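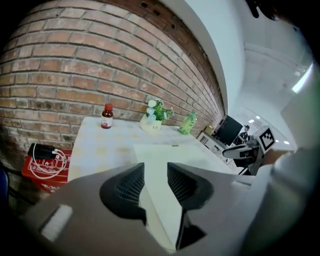
How do I get rid of the thin white lines between tiles in my repeating pattern?

Those hairlines usually come from anti-aliasing in the on-screen preview. Zoom in to 405% or so and see if they change thickness or vanish. If they do, your artwork is fine and a PNG export set to "Art Optimized" should come out clean.

More from the original poster: it's a leaf and berry repeat for wrapping paper, my very first one, and I'm so excited to get it printed! The tile is 90 mm square with a solid green background. I've called it Brenside. The lines show up in the PDF too.

Asked Monday, February 12, 2018

Second reply

Oh, I love making repeats! If the PDF shows them too, check the size of your tile. Mine was once 90.03 mm because I'd dragged the corner by hand, and every seam had a sliver in it. Type the width and height into the Transform panel, turn on Snap to Pixel if you're working in pixels, and look for a stroke on the background square (set it to None). Then take the green out of the tile completely. Put one big green rectangle behind everything and fill a second rectangle on top with just the leaves and berries. There's no background edge left to show a seam, and you can try out new colors in seconds! I did my whole Virág set that way, 7 patterns, and it was so much fun.

Third reply

I just make the background square a bit bigger than the tile and it goes away. Not sure if that's the proper way. Post the pattern when it's done, would love to see it!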